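Drip tray grate won't sit flat, tall glasses tip over

Posted in Kitchen > Coffee machines > Cleaning and small repairs

kettlewise

I have a Panura single-serve machine that gets used maybe 6 times a day. Since I descaled it in April, the metal grate over the drip tray rocks when I put a glass on it. A short mug is fine. A straight-sided glass with a heavy base walks toward the front while the pump is running, and twice it has gone over with coffee in it.

What I have tried:

Washing the grate and the tray by hand. Turning the grate around (it only fits one way, the curved side has to face out). Putting a folded paper towel under one corner, which stops the rocking but gets soaked and has to be thrown out.

The machine stands on a wooden table, and I checked the table with a level. It is fine in both directions. Is the grate bent, or is the tray worn? A replacement grate from Zorngate is listed at more than I want to pay for a piece of slotted metal.

Stodus_parts

Separate the two parts before buying anything.

Take the grate out and lay it on a surface you know to be flat. A sheet of glass or a stone counter is best. A tabletop will do if the boards have not cupped. Press on each edge in turn. If it clicks on one diagonal, the grate is bent. If it lies dead flat, leave it alone and look at the tray.

On most of these machines the grate rests on a narrow ledge molded into the tray. Scale and dried coffee oils collect on that ledge, mostly at the back where the splash lands, and a descaling cycle loosens material that then settles there. Half a millimeter is enough to make it rock. Soak the tray in warm water with citric acid for 90 minutes, then go over the ledge with an old toothbrush. Do not use a knife. The plastic scratches easily and scratches hold residue.

If the grate is bent, put it face down on a towel over a hard board and push on the high corner with the heel of your hand. Check it after each push. Thin slotted plate bends along the rows of slots, so press near the rim where it is stiffer. Do not use a hammer.

Two more things. The tray may not be pushed all the way in. It should meet the body of the machine with no gap, and grounds behind it will hold it forward so that the whole grate leans. Also, if your tray has a float, the kind that comes up through a hole in the grate when the tray is full, empty it before it gets that far. A risen float under the center of a glass will tip it by itself.

moll_and_brew

just get a bigger mug lol. mine has rocked for years

El Fassi Coffee Bench

The previous reply but one is correct about the ledge. I would add the glass itself to the list of suspects.

A thick base is good for stability, but many pressed glasses have a slightly domed underside and stand on a ring. If that ring is narrower than the gap between supports, or if one side of it lands over the hole in the grate, the glass has fewer points of contact than it seems to. Put it on the grate dry, with the machine off, and turn it a quarter turn at a time. If the wobble follows the glass, the grate is innocent. Then do the same test on the bare table.

Pump vibration does the rest. A wet base on wet metal has very little grip, so wipe both before brewing. A thin silicone disk with holes cut in it works too — it drains badly, but the glass stays where it was put. Check the rubber feet under the machine as well. They harden with age, and a missing one passes more of the vibration into the tray.

I do the comparison with the grate off the machine and the glass next to it on the table, empty. Lay the glass on its side first and look at the underside of the base in good light. Chips and molding seams show up better that way than when you hold it up.

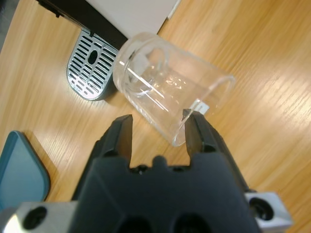 kettlewise came back later in the day to say that the ledge had a hard crust along the rear edge, that the grate stopped rocking once it had been soaked and brushed off, and that the glass still creeps a little when its base is wet.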